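The Trilberg worktop slab arrived in December with a leaflet promising 600 years of geological character. I paid 477 for mine and have since become a person who owns coasters.
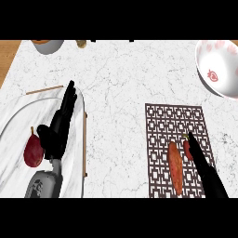
*Grey veins, with the wooden table showing past the slab.*

Looks: lovely. Pastry doesn't stick, and butter stays firm long enough to answer the door. Lemon juice is another matter. Mine has a dull ring by the sink end where half a lemon sat overnight, and the Trilberg polish (sold separately, of course) has made it a shiny dull ring.

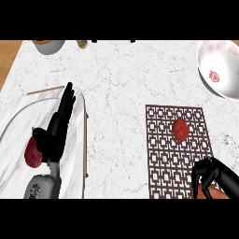 Sigrun Myklebust has the Opoku one at 641 and swears it shrugs off vinegar. She also irons tea towels. It weighs nearly 100 kilos, so get it where you want it first time.

Four stars. I'd buy it again, minus the polish.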